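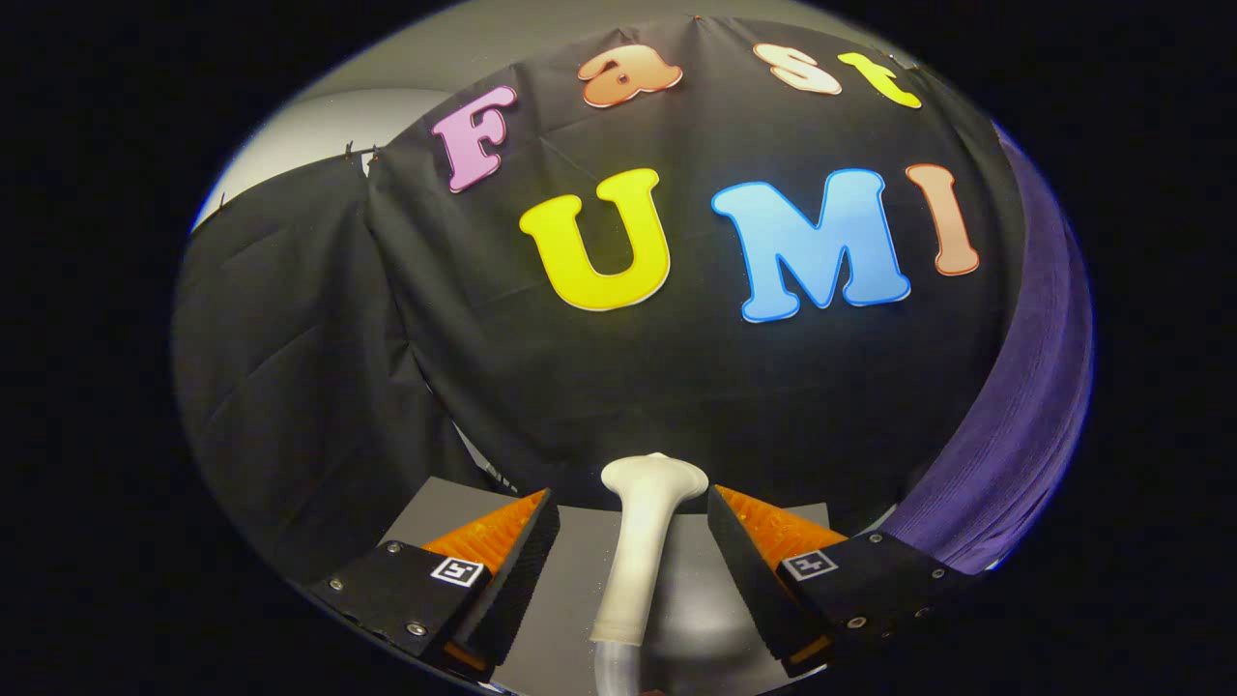 How do you get cut-out letters to stay flat and straight on a cloth backdrop?

Steam the cloth first, lay it on the floor, set out all the letters before fixing any of them, and use small loops of double-sided fabric tape at every point where a letter is likely to curl. Hang the cloth only after the letters are on.

The rest of this page goes through the job in order. It assumes a black cloth, two rows of letters in mixed colors, and a plain wall or a crossbar to hang from.

What you need

A piece of black cloth wider than your longest row of letters, with a hand's width to spare on each side
Card stock or thin foam sheet in four or five bright or pastel colors
White or cream card stock for the borders
Scissors and a craft knife
Glue stick
Double-sided fabric tape (we use the Osteck narrow roll)
Small spring clips
A steamer, or an iron and a damp towel
Chalk and a long ruler

Choosing the cloth

Matte cloth is better than anything with a sheen. Shiny cloth picks up the ceiling lights and shows every crease. Polyester knit stretches, so letters can pull loose when it is hung tight. Plain woven cotton is heavier but holds tape well. The Lastia cotton drape comes folded in a small square and needs a long steaming before it is usable. Do that the night before and leave it over a door.

Making the letters

1. Pick a rounded, heavy typeface. Thin strokes bend and are hard to read from the back of a room. We print ours in Nomament Bubble, enlarged to fill a sheet.

2. Cut out the printed letter and trace it onto the colored card. Trace it face down on the back so no pencil line shows.

3. Cut the outside edge with scissors. Use the craft knife for the inside of letters like "a".

4. Glue the letter to white card and cut again, leaving a thin even border. On black cloth the border keeps darker colors such as blue from sinking into the background. Pale colors can go without one, but the set looks more even if every letter has it.

5. Press the finished letters under books until the glue dries.

Mix capitals and lowercase if you like, but keep each row consistent enough to read as one word. If the second word is short, make its letters larger so the two rows balance.

Laying out the rows

Spread the cloth on a clean floor. Chalk a light line for the bottom of each row. Find the center of the cloth and place the middle letter of each word there, then work outward. With an even number of letters, center the gap between the two middle ones.

Stand back and look before you tape. Two letters of the same color should not touch, either side by side or one above the other. A slight tilt on one or two letters is fine with a rounded typeface. Leave at least 4 inches between the rows.

Taping

Put tape at the top of each letter first, then the bottom, then any tips or curls. A long strip down the middle does not hold as well as short pieces near the edges. Press each piece for a slow count of five. Brush off the chalk with a dry cloth.

Hanging

Two people make this easier. Lift the cloth by the top corners and clip the center first, then the ends, then fill in between. Pull sideways just enough to take out the sag. If the wall is wider than the cloth, hang a second black panel beside it and overlap the edges, with two clips close together at the join. A length of colored fabric hung in loose folds at one side covers a bare end. Purple goes with most pastel letters.

Wrinkles that appear near the bottom can be steamed in place. Keep the steam away from the card, which will buckle.

Taking it down

Peel the letters off before you unclip anything. Store them flat between sheets of baking paper in a Kanaujia document box. Roll the cloth around a cardboard tube with the front side out.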